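Home Forums Manipulation End effectors Search Log in

This site uses cookies to keep you signed in and to remember your display settings. By continuing to browse, you accept their use.

Finger selection for household trials: Zirkix coated set versus Inness pads
Thread started by benchlead_tas, Jul 2, 2021

benchlead_tas
Our group is required to recommend one finger set for the household manipulation program before the September review. The candidates are the Zirkix set, with a black rubberised coating, and the Inness set, with replaceable flat pads. Both are fitted to the same two-armed platform, using the Hegyi controller and a small camera at each wrist.

Each set was given 37 attempts at opening a refrigerator door by its edge, under teleoperation and with identical force limits. The Zirkix fingers lost the door on 4 attempts. The Inness pads lost it on 8. On that basis I am inclined to recommend Zirkix, but I would welcome comment from members who have used either set for longer than we have.

kelpie_controls
Thank you for publishing the counts. I would caution against drawing a firm conclusion from them. A difference of four in a sample of that size may be attributable to the operator. Was the order of the two sets alternated, or was one completed before the other began?

benchlead_tas
The Inness set was completed first. I accept that the operators had more practice by the time the Zirkix fingers were fitted. We have the same operators available and could repeat the Inness attempts.

ottawa_valley_mech
My concern is durability. We withdrew a coated set after eight weeks because the coating had lifted near the tips, and the supplier would only replace complete fingers. Could you provide views of the coating and of the approach to the door? The wrist views would be of most use, together with one from the head camera.

benchlead_tas
Three views with the fingers in use, from the wrist and head cameras: 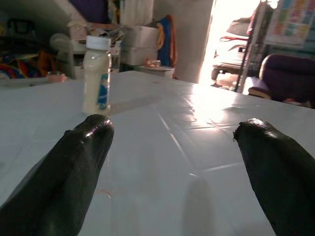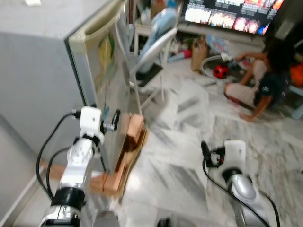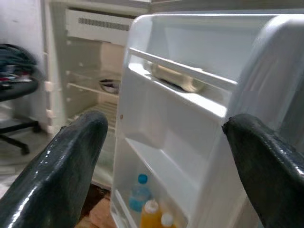
With regard to replacement, the terms we were quoted are the same as yours: complete fingers only. The Inness pads can be changed individually with a hex key, and our technician considers this a substantial advantage. I had given it less weight than the slip counts, perhaps wrongly.

ottawa_valley_mech
I would examine the right finger in the first view. The edge near the tip looks torn, and ours began in much the same manner. It may be cosmetic at this stage. I would nevertheless record its condition at the start of each day and compare it at the end of the trial.

kelpie_controls
I must respectfully disagree with the emphasis on wear. Fingers are consumables, and any program of this kind should budget for them. Of greater concern to me is how the coating behaves in the wrist camera. In the first and third views there are bright highlights along the fingers. If the recordings are to be used to train a grasping policy, glare of that kind will vary with the lighting in every home. A matte pad would present a more consistent appearance.

idia_user_8
We use the Idia wrist camera with a fixed exposure and have not found highlights on the fingers to be detrimental, provided the training data covers several rooms. Direct sun on a glossy tabletop, as in the first view, has caused us considerably more difficulty than the fingers themselves. A polarising filter helped somewhat, at the cost of darker images indoors.

I would add that the head view should not be relied upon for contact. It has noticeable motion blur, and for edge grasps we take contact from the wrist cameras alone.

benchlead_tas
That is consistent with our experience. The head view is retained for locating the appliance and for keeping people on the floor in sight of the operator. It is not used to judge contact.

kelpie_controls
Then I would suggest that the recommendation be deferred until the Inness attempts have been repeated in alternating blocks, with exposure fixed on both wrists. I remain of the view that the pads have been assessed under less favourable conditions.

ottawa_valley_mech
I do not support a deferral if it places the September date at risk. The Zirkix set could be recommended provisionally, subject to an inspection of the coating, with the Inness pads held as the alternative.

benchlead_tas
I will put both positions to the group. The repeat attempts have been booked in alternating blocks of eight, with the Hegyi force limits unchanged, and the counts will be posted in this thread once they have been checked against the recordings.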